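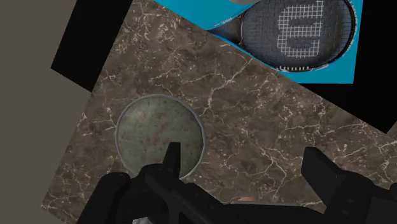
A bowl and a blue box on a brown marble tabletop, computer rendering

The Ziretum Mysteries is a series of illustrated chapter books for readers aged seven to eleven, written by Oliwia Lis and illustrated by Genji Sugiyama. The books follow Purnness, a retired ship's cat who runs a lost property office in the harbor town of Ziretum. The series is published by Leinonen and consists of 12 main novels, two winter specials and a book of puzzles.

Background

Lis wrote the first Purnness story as a serial for a school newsletter, in nine short parts. It had no pictures and the cat had no name until the fourth part. After the serial ended, Lis joined the parts into a single manuscript and sent it to several publishers. Leinonen accepted it on the condition that the ending be rewritten, as the original version left the thief unidentified.

Sugiyama was hired after drawing three sample pages. His early sketches showed Purnness in a captain's coat. Lis asked for the coat to be removed, and in the printed books the cat wears only a brass key on a string. The key opens the office safe, which stays shut until the sixth book, The Wrong Umbrella.

The first book, A Trunk for No One, came out in May with a print run of 4,000 copies. A second printing followed the same summer.

Setting

Ziretum is a port built on two hills joined by a footbridge. The lost property office stands at the lower end of the bridge, between a bakery and a closed customs house. A map of the town appears inside the front cover of each book and changes as the series goes on. The lighthouse is missing from the map in books eight and nine, after the events of The Night Ferry, and returns in book ten.

The town has 1,434 residents according to a sign mentioned in the first chapter of the first book. The number is changed in later volumes whenever a character moves in or leaves.

Main characters

Purnness is the owner of the lost property office. He is careful, rather vain and afraid of geese.

Dot Marrable is a ten-year-old who delivers bread for the bakery next door. She narrates every book except The Night Ferry, which is told through letters.

Inspector Quill is a heron and the only police officer in Ziretum. He closes most cases too early.

The Tidewell Sisters are three otters who buy and sell secondhand goods. They are suspects in five of the books and guilty in one.

Format

Each novel runs to 200 pages or a little under, with large type and drawings on most spreads. Certain words are set in hand-drawn lettering, a feature that Sugiyama added in the second book. Clues are hidden in the chapter headings, and a list of them is printed upside down on the last page. The puzzle book, 100 Things Left Behind, has no continuous story — each entry is a lost object with a short riddle about its owner.

Translations and audio

The books have been translated into four languages. The Ukrainian edition is the work of Khrystyna-Mariia Hordiienko, who renamed several of the minor characters so that the puns would still work. Audio versions of the first seven novels were produced by Jarumex and read by Dzifa Sarpong. The Night Ferry was recorded with a second reader, Vignesh Thevar, in the part of the ferryman.

Reception

Reviewers of the early books praised the drawings and the short chapters. Some found the middle volumes repetitive, in particular books four and five, which both turn on a switched suitcase. The Night Ferry is generally regarded as the strongest entry, though its letter format was thought hard going for the youngest readers.

See also

List of characters in The Ziretum Mysteries
Animal detectives in children's fiction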